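Closing the loop on grip width

The planner at Ridcombe used to treat a grasp as finished once the fingers reached their commanded width. That worked for tins and blocks. It failed on anything with thin walls, and the failure was hard to find in the logs, where every stage reported success.

The replacement, a software package called Clireo, drops the idea of a target width. Its planner hands the controller a contact pose, an approach direction and a force ceiling. Width becomes a measured quantity. The controller closes at constant speed until the estimated contact force departs from the friction model, then switches to a compliant mode and holds.

Most of the labour went into the friction model. Finger linkages have their own drag, which varies with opening, and a fixed threshold will trip early at one end of the travel and late at the other. Clireo fits a curve per tool from 13 opening and closing sweeps, stores it with the calibration file and refuses to start if the file is missing. Users complained about the refusal. It stayed.

Perception runs separately. A segmentation node labels the object, and a second node estimates how far the fingers have moved in from either side of it. Once contact is made, the second node is the more useful of the two. Slip shows up as printed artwork moving relative to the finger pads, and the tracker needs only a few stable features to catch it. Cartons suit the method well, as their panels are dense with lettering and hard edges. Plain cups remain a problem – the tracker falls back on the rim and loses it whenever the rim is in shadow.

The test set holds 553 grasps, replayed through the full stack after every merge. Sethi, the scheduling layer, splits the replay across 8 workers and flags any grasp whose contact time has shifted by more than 4 control cycles. Cluttered kitchens account for most of the flags. Patterned cloth behind the object is the usual culprit, with bright counters next.

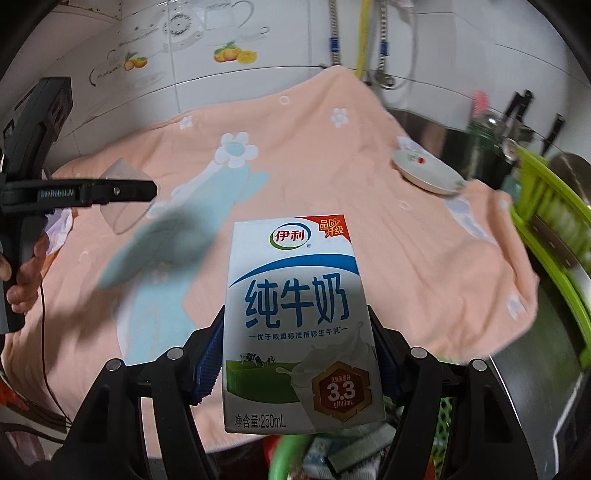
Thắng Trịnh
Controls software lead, Endthorpe

Work on the next release centres on the handover between planner and controller. At present a failed contact sends the whole task back to the planner, even when a small sideways correction would do. A local retry has been written and sits behind a flag. It can shift the contact pose along the object's face, but cannot rotate it, and it gives up after one attempt. Rotation needs a collision check against neighbouring objects, and the current checker is too slow to run inside the control loop. A coarser version is in review.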